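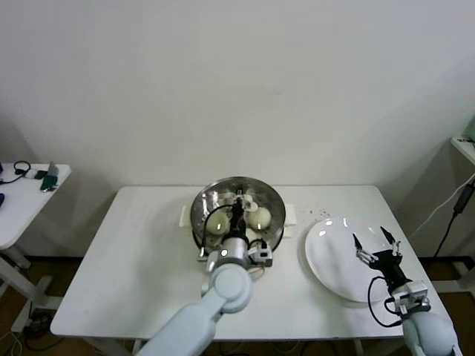

Tirex Soft-Food Handling Kit

We've grown terribly fond of this kit at Brundport, and we hope you will too. It brings together the grip-width method our team has been working on since March, the trained model, and the 652 two-armed recordings behind it (all of them serving tasks, moving food from pan to plate).

The idea is simple enough to explain over a cup of tea. Most methods tell the fingers where to close. Ours has the model guess how far the food will give before they touch it, and then checks that guess 20 times a second on the way in, using the small camera at the wrist. In our trials the arms made 212 transfers with the method switched on and 130 with it switched off, and the dents were shallower with it on, which cheered us all up no end!

Steamed buns are the hardest thing we've asked of it, what with the pleats, the soft dough and a shiny steel pot throwing reflections everywhere.

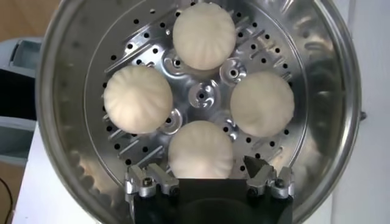
Kanini Lyimo wrote to say that the width guess held up nicely on her own dumplings, though she had to retrain the last layer for thinner skins, and would we please include the script for that. We have, and it's in the Stisoris folder along with the setup notes.

Supplied as a download. Grippers and arms not included.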